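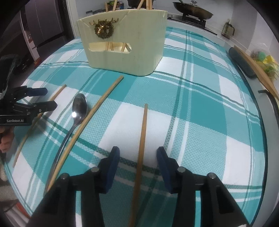

Page last changed: October

Why did the gripper drop the chopstick?

Picking up a chopstick. Easy, right? You do it without thinking. For a gripper it's a really tough job, and at Drolar it went wrong again and again.

First, what's a gripper? It's a robot's hand. Most have no thumb and no little finger, just two fingers that slide together and apart. The black one in the middle of the picture has two, with a dark blue pad on the end of each. A person can hold a gripper like this and do jobs with it, so a robot can learn from them later. Handy!

The job was called Table Tidy. Chopsticks and a spoon on a checked tablecloth, and a holder with a gold stag's head on the front. Pick up a chopstick, put it in the holder. Do it again.

So what went wrong?

The Drolar team gave the job to a robot called Batard. It had 800 goes. It dropped the chopstick on 176 of them. Sometimes it closed its fingers on nothing at all and carried the nothing over to the holder, very carefully -- then let go of it.

Here are the faults they found.

Fault 1: too thin. A chopstick is skinny and the gap between the fingers is wide. If the fingers stop closing a tiny bit early, the stick falls straight out.

Fault 2: rolling. Push a round stick from one side and it rolls away. Both pads have to touch at the same time. Batard's left finger was a bit slow, so it kept nudging the stick along the cloth.

Fault 3: the cloth. Go too low and the pads pinch the tablecloth as well. Then you lift the stick AND the cloth and everything else comes with it. Spoon on the floor. Big clang.

Fault 3 was the one that worried people. A robot that pulls a tablecloth doesn't know it's pulling a tablecloth. Think what could be on a table -- a hot drink, a glass, a knife. So Batard got a new rule. If the pull feels too heavy for one chopstick, stop and open the fingers. Wait for a person.

They fixed the slow finger too. It was a loose screw inside. Yes, one screw!

Staying safe near a gripper

Keep your fingers out of the gap, even when its not moving.
Tie back long hair and tuck in scarfs.
Find out where the stop button is before you start.
If something falls, leave it till a grown-up says the robot is off.

Try it at home

Lay 5 pencils on a tea towel. Now pick them up using only two rulers, one in each hand. No thumbs on the pencils! Did one roll? Did you get a bit of towel? Same faults as Batard.

Next page: the Gashi arm and the stuck door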